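Switching to a paper notebook for the household money

I stopped using the budgeting app in May. I had paid for it for 3 years and opened it less each year, mostly to clear the red badge on the icon. The last straw was an update that moved all my categories under new headings, so that dog food and car insurance were both "Essentials" and I couldn't see either one without tapping through two screens.

What I use now is a plain lined notebook, an Abernathy, 100 pages, with a soft gray cover. It was the cheapest one at the store that would lie flat. I looked at the Ruvent planners too, which have printed boxes for income and bills and savings, but the boxes were too small for my handwriting and there was a motivational line at the top of every week.

The layout took me a few tries. At first I gave every category its own page, the way the app had done it, and spent a lot of time flipping back and forth. Then I tried one long list with everything in the order I spent it. That was easy to write and hard to read. I ended up with something in between. The left page is the list, in order, with the amount and one or two words. The right page has the month's fixed bills at the top and a short tally underneath for groceries, gas, eating out and everything else.

"Everything else" is usually the biggest. I thought about splitting it up and decided to leave it. If a month looks bad I can read down the left page and find out why in a couple of minutes.

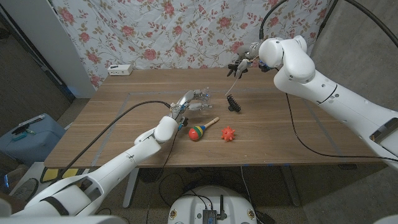
I write things down at night, after the dishes. I keep receipts in my coat pocket during the day and empty it onto the kitchen counter when I get home. For anything bought online I go by the confirmation email. If I skip a night it's no big deal. If I skip a week I have to sit down with the bank statement, and that takes long enough that I try not to skip a week.

The pen matters more than I expected. I started with a gel pen that smeared, and by the end of June the groceries column looked like it had been rained on. I use a regular ballpoint now and a pencil for amounts I'm not sure of yet, like the electric bill before it arrives.

People ask whether I miss the charts. A little. The app had a line that showed spending over the whole year, and I did like looking at it in December. I can make my own from the monthly totals if I want to, and so far I haven't wanted to. What I do miss is the search. Last month I needed to know when I bought the water filter, and I had to go through the pages one at a time with my finger. It was in there – I had just written "filter" and nothing else, next to a furnace filter from the same week.

So I've added a page at the back for things I might need to look up later. Appliances, tires, anything with a warranty. It has the date, the store and the price. The water filter is the first entry.

The money side has changed too, although I'd be careful about giving the notebook all the credit. Our grocery spending is down by roughly 20 dollars a week. Some of that is from shopping at Ostero, which is farther away but cheaper for meat and coffee. Some of it is that I don't like writing down a second trip to the store on the same day, so I make do with what's in the fridge.

I also canceled two subscriptions I found while copying out the fixed bills. One was a magazine I thought had ended. The other was cloud storage for a phone I no longer have. Both had been sitting in the app the whole time, filed under "Services," and I had scrolled past them every month.

There is one real drawback, and it's that only one person can have the notebook at a time. We tried leaving it in the kitchen drawer so that either of us could write in it, and that mostly works. Gas is the weak spot. Whoever fills the tank forgets, and I end up adding it from the card statement at the end of the month, in pencil, at the bottom of the page.

The current notebook should last until early spring. I already bought the next one, same kind, in green.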